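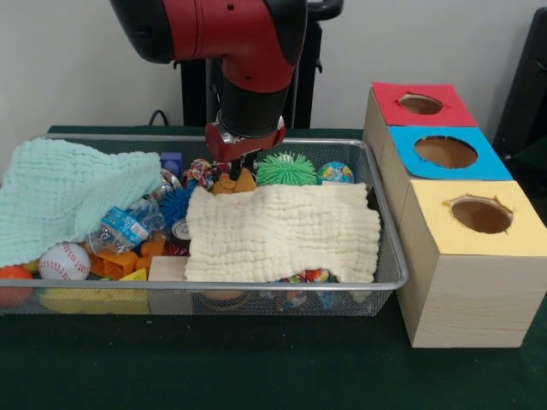

Zdzisław Krajewska says 3905 is not 4000, and that I should stop rounding up in the weekly note to Galindo. Fine. Ninety-five more grasps, then, and every one of them out of the same wire basket.

May 2023, and I am a grown adult who messes up toys for a living. The towels are the trouble. Varow (the model, we name them after nothing) was doing nicely on balls and blocks, so of course we put cloth on top, and now it has opinions. This morning I threw out 6 runs where I'd steered badly myself. Zdzisław wanted them kept and labeled as failures, so the thing learns what a failure looks like. I said it could learn that from my February batch, which has plenty.

We argued about the plush toy too. I say it's too easy, all squish, any grip will do. He says easy ones count the same. By that logic I could do the plush toy 90 times and go home early, and I did think about it through most of lunch.

Tomorrow: reshuffle between every run, towels in a new place each time. Also buy tape for the paper on the yellow box.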